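Dustier: Curb Following on an Unpaved Road
Project report, Listano Field Robotics Course
14 July 2018

1. What we set out to do

Dustier is a four-wheeled survey rover. The course task was to drive it along 161 meters of the Godoy road without a person steering, keeping a fixed distance from the left curb. It had done this many times on the paved loop at Firkby. On the Godoy road it left its line and hit the curb on run 9, and most of this report is about that.

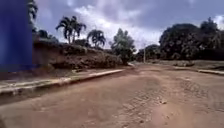
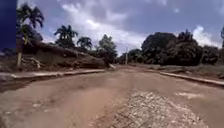 The Godoy road, with a low concrete curb on each side.

2. How the rover steers

The rover finds the curb with a camera and a small laser scanner. The camera looks for a long straight edge with a change in brightness across it. The scanner looks for a step in height. The two results are combined into one curb position, and the steering follows that. If the two disagree, the software trusts the one with the higher confidence score. We took this rule from an earlier team and did not test it ourselves before going out.

3. The fault

Runs 1 to 8 were completed, although the rover wandered more than it had at Firkby. On run 9 it turned left with no warning, climbed partly onto the curb and kept driving its wheels. The person walking beside it pressed the stop button on the remote. The rover did not stop for 24 seconds. By then the front left wheel mount was bent and one motor had shut down from heat.

4. What we found in the logs

There were two separate problems.

The first was the curb position. Where soil had built up against the curb, the scanner saw a slope and no step, so its score dropped. The camera then picked up a tire track as the edge and gave it a high score. The rule did what it was written to do and followed the track.

The second was the stop. The stop message went into the same queue as the image data. That queue was full, so the message waited. This is the more serious fault of the two. With a heavier machine someone could have been hurt.

5. Changes

The stop button now cuts motor power through its own relay and does not pass through the computer. We pressed it 30 times with the queue full on purpose, and the motors cut out every time. If the camera and scanner disagree, the rover now slows down and then halts - it no longer picks a winner.

The wheel mount was replaced with a thicker one. We have not repeated the full distance on the Godoy road. The next team has it booked for October, and the log files and the old steering code are in the shared folder under "run 9".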